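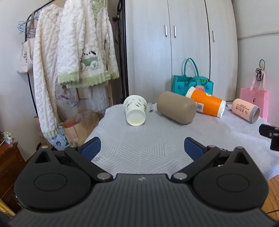
À quelle date la collecte séparée des emballages en papier enduit devient-elle obligatoire à Plivau ? En mai, pour tous les établissements de restauration servant plus de 37 couverts par jour.

Le règlement adopté par la commune vise les contenants à film barrière, jusqu'ici dirigés vers l'incinération avec les ordures résiduelles. Le marché de collecte est attribué à la société Assefa, le tri à l'exploitant Metero. Le périmètre comprend 2 507 points d'enlèvement, dont 1 000 équipés dès la première phase. 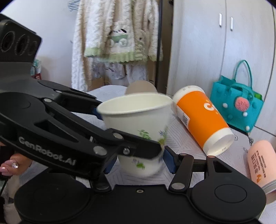
Le tonnage annuel attendu s'établit à 3 675 tonnes, fraction bureaux comprise. Les lots seront repulpés sur la ligne Nokard, qui sépare la fibre du film par trituration en milieu aqueux. Un gobelet en papier blanc relève de cette filière s'il est vidé et remis sans couvercle - les couvercles restent admis avec les plastiques rigides.

Selon Tsehay Nigatu, responsable technique du marché, le taux d'humidité des balles sera contrôlé à chaque livraison. Les lots non conformes seront refacturés au producteur.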